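Sorting and Reloading a Countertop Utensil Caddy

Applies to plastic drainage caddies with a perforated body and a separate or molded base, including the Pavau and Droltcombe types. Allow 2 passes: one to empty and wash, one to reload.

Before you start

Clear a section of table at least 70 cm wide. Work at the table, away from the sink, and carry the caddy over with its contents in place. If the product label is still on the base, soak it off with warm water during washing. Do not scrape it with a knife.

Emptying

Take out the longest handles first. Lay spoons and chopsticks flat, parallel to each other, with the handles toward you. Pair the chopsticks by length and set aside any single ones. Wash the caddy in warm water with a little dish soap, run a bottle brush through the holes, and let it stand upside down for 90 minutes.
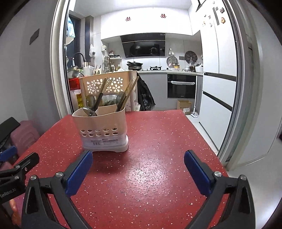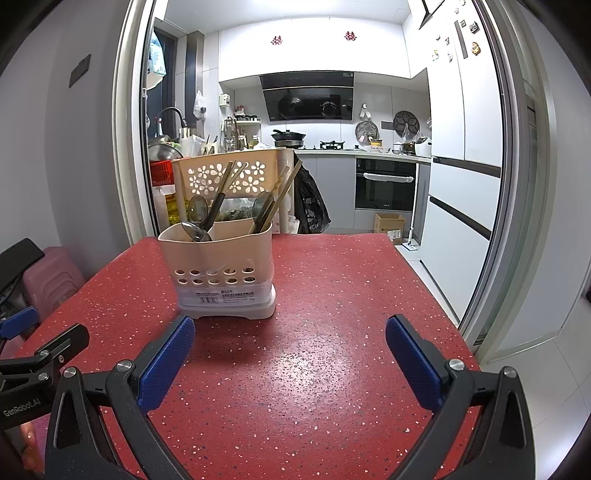
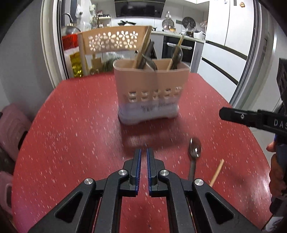 Naylor Home Notes, Issue 70, October 2023

Reloading

1. Place the caddy on a level surface with the perforated face toward you.
2. Load ladles near the center. They are usually the heaviest item and will tip a light caddy if placed at one end.
3. Put slotted and solid spoons at the sides, bowls up.
4. Stand chopsticks together in one bundle. In a divided caddy, give them their own compartment.
5. Add flat wooden spatulas last, leaning against a side wall. Wood must be fully dry.

Stability check

Press lightly on the top of the tallest handle. If the base lifts, move that item toward the center or remove it. As a working limit, keep the total load under some 700 g.

Maintenance

Empty and rinse the base weekly. Scale in the drainage holes can be removed with white vinegar. Damavwood spatulas and other oiled wood should be kept out of the soak and wiped by hand.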